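Clandance five-finger hands on a laundry job: three stars, maybe three and a half

I wanted to love these. We run a two-armed Naltach at our place, and for months it got by with plain pinch grippers, so when the Clandance hands came up at $960 for the pair I talked everybody into it. We put them on in July and gave them the dullest job we have, which is moving clothes between the washer and a basket on a chair.

Let me start with the good stuff, because there's plenty! The grip is lovely. Grab a wadded-up shirt and the fingers just fold around it, no chewing, no pinched seams. Swapping them on took 15 minutes a side and I only swore once.

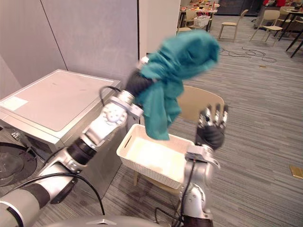
Now the fault. On our 8th run the left hand closed on a shirt and then would not let go. The open command went out, the software said "hand open" (it was not), and the arm carried on with its next move with the shirt still in its fist. The sleeve snagged, the arm kept pulling, and I hit the stop button about as fast as I've ever moved. Nothing broke, but I was standing closer than I should have been, and that's on me.

It did it again later, and again after that. Out of 19 runs we had three stuck grips, all on the left. Clandance support had me check the wrist cable, and sure enough the plug backs out a hair when the wrist rolls all the way over. The motors keep their power and the finger sensors drop off, so the hand keeps reporting the last thing it was told. That second part bugs me way more than the loose plug. A hand that loses its sensors ought to stop the arm, period.

My fix is an Ilto locking clip on the plug and a limit on how far the wrist can roll. No stuck grips since, though I still keep the stop button in my pocket and stay back a full arm's length plus a bit.
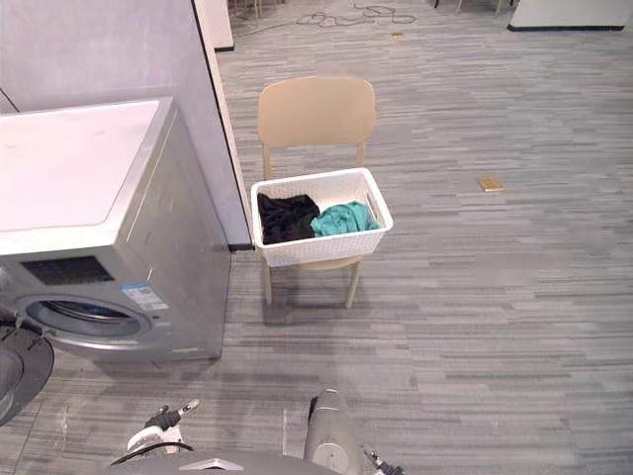 A black garment and a teal one in the basket, next to the washer.

Would I buy them again? Probably, if the firmware gets sorted. If you need something today and your stuff is all soft and simple, the Bakilana two-finger set is uglier and has never once lied to me about being open.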